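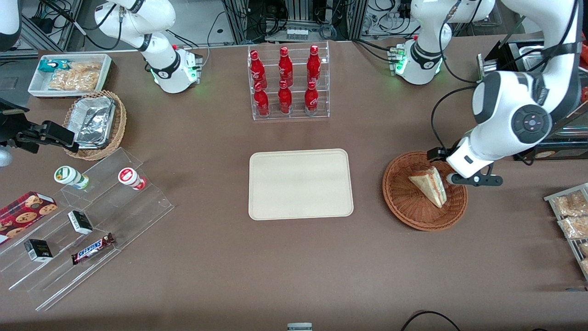 Sihan Lei wrote on Feb 26, 2024:
> Dear all, I read the proposal for the walking day and I don't agree about the lunch. If we order from Palumbo again, people will have to sit down and eat at one fixed hour, and the slow walkers will arrive when the pasta is cold. In September my group came into Fondstead forty minutes after the first one. We got the corner of the tray. I would prefer that each person carries a sandwich and eats when they are hungry. Also, the price was $509 last time and I don't remember that we discussed it.
>
> One more question, is the path by the reservoir open again?

Dear Sihan, dear list,

Thank you for the message. I will answer the path first because it is short. The reservoir path is open, but the lower bridge is still closed to walkers, so we must go up by the road for the last part before Fondstead. This adds a climb. On my map it looks like nothing, on my knees it was different. I walked it last week with two others from the Brornham side and we needed 25 minutes from the bridge to the hall.

Now the lunch. I understand your point and I was also in a late group in September, so I have sympathy for the cold pasta. But I would not like to lose the meal in the hall. For many people on this list it is the only moment in the day when they speak with someone from another group. We start from four places, we walk at four speeds, and without the hall we would be four small walks on the same date.

I asked Brendari for a price. They offer $497 for the same number of people, and for this they would bring wrapped sandwiches and also hot dishes in foil containers, set out in baskets. Then a late walker can take a sandwich, and it does not matter so much when he arrives. They can also bring the second half of the hot food one hour later if we tell them in advance. Palumbo told me that they cannot do two deliveries on a Sunday. I like their food more, I must say, but with the closed bridge the groups will be even more spread than last year.

Three things I still need to know from you:

Who does not eat meat, and who does not eat cheese. Please write it to me and not to the whole list. This list has now 1,221 addresses and most of these people only want the dates.

Who can lead the slow group. It was me for the last two times and I would be glad to walk once in the middle.

Who has a key for the hall, or knows who has it. The number on the door is old.

About the price: you are right, Sihan, it should have been written to everybody before. The money came from the $8 each walker paid at the start, and what was missing came from the box with the map sales. I will send the numbers this time before we order, with the hall rent as a separate line, so people can object while there is still time — and I hope they object to me early in the week, not on Saturday night.

If the weather is bad we keep the date but we leave out the ridge. The group from Brornham then starts half an hour later than written, the other groups at the usual time. Bring a cup, the hall has plates but the cups are few.

Best regards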